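Rivby Shared Workshop – Arm Build Group
Minutes of the meeting held 2022-08-13, back bench

Present: seven members, plus two from the print corner for the first item. Apologies were received from three.

1. Minutes of the last meeting
Agreed, with one correction: the elbow bracket was drilled to M4, and the minutes had M3. The two brackets on the shelf marked "spare" are the M3 ones and should be left alone until they have been opened out.

2. The arm itself
Great progress to report. The base is bolted to the bench and the shoulder joint turns smoothly through its whole range, by hand and under power. The Bistell driver board has been swapped for the newer one and the buzzing at low speed has gone – there was a small cheer when this was shown. The wrist still droops a little when the power comes off. Two members will try a stronger spring before the next meeting.

Both gripper fingers have been printed again with thicker walls. The old pair split along the layers, so the new ones were printed lying flat. They fit. Rubber pads to be glued on once we agree which rubber (the bicycle inner tube is ahead so far, and it is free).

3. Money
The kitty stands at 1,533 pounds after paying for the board and the bearings. It was agreed to keep 1,000 back for the workshop's share of the new extractor and to treat the rest as ours to spend. The spring and a second camera bracket were approved on the spot.

4. Simulator
This took up most of the evening, and happily so! The model of the arm we named Godinho now loads on the old workshop computer as well as on the laptop, which means anyone can have a go without booking. The gripper opens and closes from the keyboard and the blocks can be set out in whatever heap we like. A view from the wrist was put up on the big screen and kept us talking until the tea had gone cold. 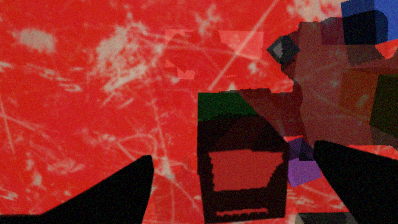

Item 4: Godinho simulator, fingers open with the dark cube between them, coloured blocks behind.

Points raised:
– The red surface is very lively, with all its pale blotches and fine lines. Several members like it as a hard test for the vision code, others would sooner begin with something plain. Agreed to do both, plain first.
– The see-through brown planes over the heap make it hard to tell where one block stops and the next starts. One suggestion was that the blocks are being given the wrong material when the file loads. Another was the graphics driver. To be looked into on both computers before anyone rewrites anything.
– The darker blocks are difficult to pick out from one another. A brighter lamp in the model was proposed and warmly supported.
– It was asked whether the simulated fingers match the new thicker ones. They do not yet. The new measurements will be put in by the next meeting.

5. First real pick
We would love to have the arm lift a block on the bench at the September open evening. Agreed to aim for 15 tries in a row with a single block, well away from any others, before we let visitors near it. The stop button must be wired in first, and this was agreed by everyone without a vote.

6. Any other business
Ziseo, the little wheeled robot from last year, has a flat battery and needs a home. It may go on the shelf by the kiln for now.
Please put the hex keys back in the blue tin.
A vote of thanks was given for the flapjacks.

Next meeting: in September, same bench, date to go on the noticeboard.

Rivby Shared Workshop | Contact us | © 2022 | Back to top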